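# Writing House Rules for a Hand-Held Gripper: Project Report

Second-year robotics project, Celdale College
Submitted 29 July 2024

## 1. What we set out to do

Our group was given a hand-held gripper, a box of small objects and the instruction to "produce good demonstrations". The word "good" was left to us, and it took up most of the project.

The plan had been to record people picking things up, train a simple policy on the recordings and run it on the lab arm, which everyone calls Ravn. We did do that, and it is covered in the companion report. This one deals with the part we expected to finish in an afternoon: a short set of rules for recording, so that demonstrations made by different people on different days could be used together without anyone shouting.

Our target was 1,000 usable demonstrations. The rule sheet, named Plitden after the folder it was first saved in by mistake, ended up with 14 rules. An early draft had far more, including one on sleeves.

## 2. Why rules at all

We began without any. Each of us knew how to pick up a ball, having had some practice in childhood, and we saw no need to write it down. After the first batch we watched the recordings together and found that we had been doing different jobs under the same task name. One person started recording with the fingers already closed round the ball. Another came in from a great height, like a crane on a building site. A third nudged the ball into a better position first, which is a sensible thing to do and a terrible thing to teach by accident.

We rejected 74 recordings from that batch. The arguments over which ones to reject lasted longer than the recording had.

## 3. The rules that survived

The full sheet is in the appendix. These are the ones that changed how we worked.

**Start open, start clear.** Recording begins with the fingers open and nothing touching the object. The first version said "near the object", and we found that "near" covers most of the room if you are tired enough.

**Do not centre the object for the gripper's benefit.** The object may lie closer to one finger than the other, and the person holding the gripper deals with it. If every ball starts neatly halfway between the fingers, the policy never sees anything else, and then sulks when it does.

**Only task objects on the table.** Mugs, phones and the lid of somebody's lunch all had to go. Anything belonging to the task, such as a tray or a spare object, may stay in view, provided it is on the task card.

**One person, one attempt, one file.** A fumble gets its own file and the label "failed". Trimming the fumble out of the front of a success was banned after we caught ourselves doing it.

**Write the label before watching the recording back.** Memory is kinder than video, but at least the two can then be compared.

## 4. Checking a start position

We wanted a check that could be done at a glance. Long checklists were tried and were ticked from top to bottom with great confidence, including on one run where the gripper was switched off.

In the end we used a still taken before the fingers close, and put three questions to it: are the fingers open, is there clear table on both sides of the object, and is everything else in view on the card? For the ball task, a start like the one below passes. There is a strip of white table between the ball and the right finger, narrow but plain to see, and the second orange ball is in the clear tray and well away from the fingers. 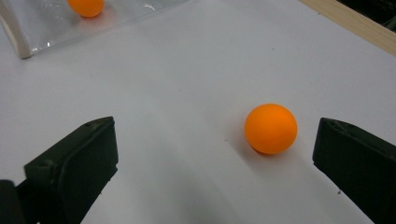
## 5. What went wrong with the rules

Some of them contradicted each other. Rule 4 asked for a tidy table and rule 9 asked for "natural variation in the surroundings". Two of us followed rule 4, the rest followed rule 9, and both camps felt strongly that they were the careful ones. We merged the two into the task card, where variation is listed in advance.

Others were correct and ignored. Our rule about resting after a long session was obeyed once, by someone who had already gone home.

We also sent the sheet to the Cokden group, who share our lab and had no part in writing it. They read "release gently" in a way that none of us had thought of – they lowered the object, opened the fingers a crack and waited. It was a fair reading. The rule now says to open the fingers fully once the object is resting on the surface.

## 6. What we would do differently

We would write the rejection rules first. Deciding what counts as a bad recording when you have just spent a morning making it is not a job for the person who made it, and we should have swapped batches from the start.

We would also number the versions of the sheet. For most of the project the current copy was whichever one was taped to the cupboard, and in October, when next year's group takes over, there should be only one.

The remaining disagreement is over whether a slow but clean pick should be kept. Version two says yes. There is a pencilled note beside it saying no, in handwriting that all of us have denied.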